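Cabin check, first hour on board, with my comments

I run through this every time we sail, and the March trip on the Druven out of Hutville was no different. Tick as you go!

1. Life jackets. One per person, whistle attached. OK, though ours were jammed behind the spare blankets.
2. Muster station. Walk it (don't just read the card). Ours was on deck 5, a long way aft.
3. Door and peephole. Door closes by itself, latch catches. Fine.
4. Day bag. Meds, papers and swimsuit stay with you until the suitcases turn up.

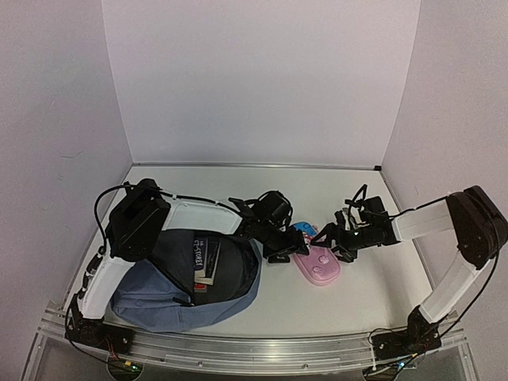
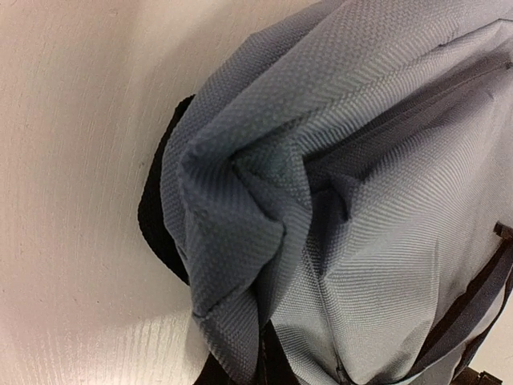
The second one has a grey-blue backpack up close.

5. Balcony. Rail solid, lock works. Ours stuck a bit, so I called the desk and they came in 20 minutes.
6. Power strips. Leave the surge kind at home! My Tondico got taken at the Corrigan terminal, and I'm still sore about it.
7. Safe. Set the code, then test it with the door open.

Still to do: ask about the bathroom fan.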